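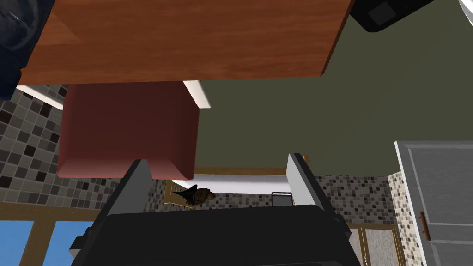 4. Running the Open Day Demonstration

4.1 Before the doors open

Allow 16 minutes from power-up to first visitor. The manual for the previous release said four, and its author has moved on to other work.

1. Start the Zarum simulator on the demo computer and load the tiled room.

2. Open the wrist view first. Check that both gripper fingers show and that the gap between them is open. The mosaic walls may sit at a slant. The room is fine, the wrist is tilted, and at least one visitor will tilt his head to match.

3. Switch to the body view and confirm that you can see both arms.
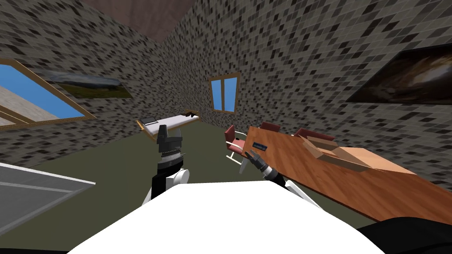

Figure 4-2. Body view, left arm raised, long table at right.

4. Hand the controls to the first visitor. Stay within reach of the Pause key.

NOTE: The blue object on the long table is the usual first target. Visitors under ten go for the red chairs. Let them try.

CAUTION: Do not set arm speed above 100 during public sessions. The slider goes to 279 for reasons known only to Dondmont, and visitors find this out quickly.

4.2 During the session

5. Give each visitor up to 4 attempts, then press Reset Room. Reset puts every object back where it started. It does nothing for the line at the door.

6. If an arm stops responding, press Pause, wait for the status light to turn amber, and press Resume. Say "it's thinking" if you must say something.

7. If a visitor asks whether the sky outside the window is real, say no. Dalal Haddad once said "partly" and lost the rest of Thursday afternoon.

NOTE: Wrist view makes some people queasy — switch to body view and offer a chair. A real one.

4.3 Closing down

8. Save the session log before you exit. Exiting first deletes it without asking.

9. Send the log to Noemi Montoya, along with any complaints about the slider. She keeps both in the same folder.

For sessions with two operators, see Section 5.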